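Workshop tips for new trainees and the people who train them

These notes come from the training bay at Dretex. They are meant for anyone starting a production or maintenance traineeship, and most of them apply just as well to a bench at home.

Set up before you start
Read the whole job sheet through once before you pick up a tool. Lay out what the first step needs and leave the rest in the drawer. Put fasteners in a tray with a lip. If the job has more than one size of screw, use a separate tray for each size and label it with masking tape.

Pick the right driver
Most damaged screw heads come from a driver that is one size too small. Try the tip in the head before you turn it. It should sit without rocking. Push down first, then turn. On plastic housings, turn the screw backwards until you feel it drop into the old thread, then tighten gently.

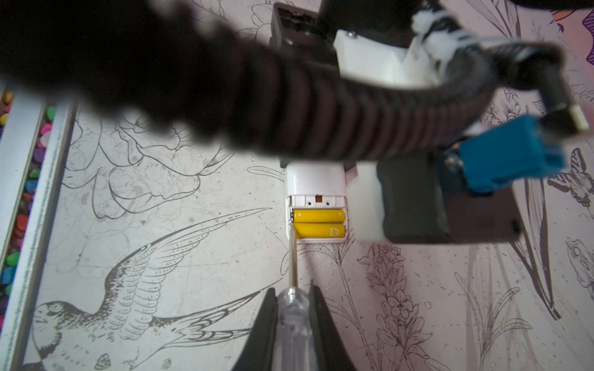
Keep your drivers in size order and wipe the tips at the end of the shift. A rounded tip goes in the scrap bin, even if it's your favourite. Trainees at our Proltthorpe site are given a basic set in their first week and sign for it.

Write things down
Carry a small notebook. When a trainer shows you a setting, write down the number, the machine and the unit. A torque setting of 20 means nothing a month later if you can't remember whether it was newton metres or inch pounds. Draw a sketch if that's quicker. Spelling doesn't matter.

Ask early
If you're stuck for more than 2 minutes on something the sheet doesn't cover, ask. Trainers would sooner answer a question than strip down a finished unit.

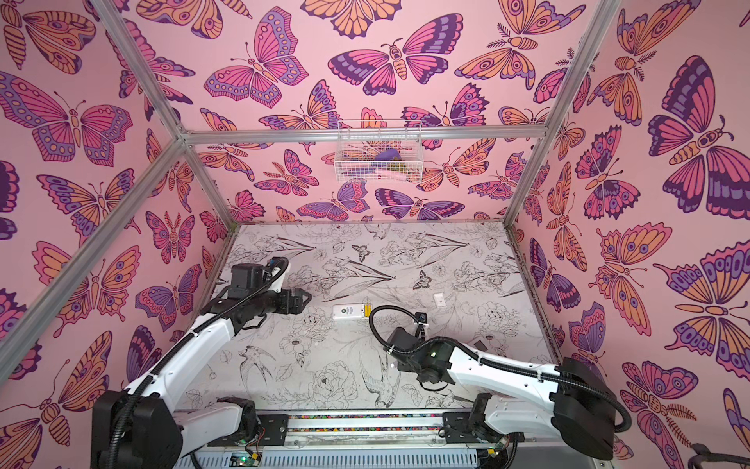 Log your hours as you go
The Arnitance module asks for 135 logged hours and 27 signed tasks. Fill in the log before you leave each day and get the signature while the trainer still remembers the job. Photocopy each page when it's full. Lost logbooks have to be started again from the last copy on file.

Cleaning up
Stop a bit before the end of the shift. Sweep the bench toward you with a brush and pan. Don't use the air line for this, as it drives swarf into places you can't reach. Oily rags go in the lidded metal bin. Return shared tools to the shadow board and report any gap you find.

For trainers
Show the job once at normal speed and once slowly, then let the trainee do it with your hands off the bench. The Oláh task cards are kept in the grey cabinet beside the first aid kit. Please put them back in order.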